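Astgate Minor League Coaching Records

Contents
One row per coaching appointment, 583 rows in total, compiled by Gwilym Gronow and Llinos Ellis from club yearbooks. Covers managers, hitting coaches and bullpen coaches at Low A and below.

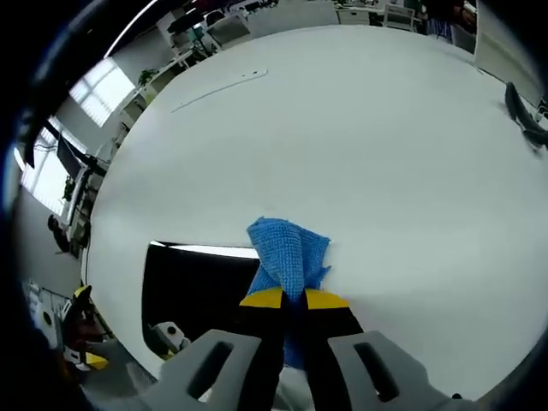

Interim appointments count only if they lasted 9 games or more. Shorter spells are in interim.csv, which uses the same columns but has no end date.

Known gaps
Ruvach yearbooks are missing for 3 seasons. Prydderch lists coaches by surname only, so the first_name field is blank there.

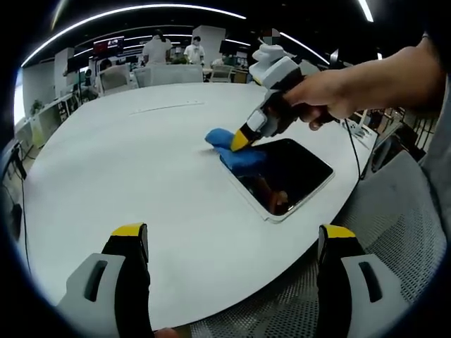 Format
UTF-8, comma separated, header in row 1. Unknown dates are left empty. Club codes are in clubs.csv.

Version
1 January 2001, second release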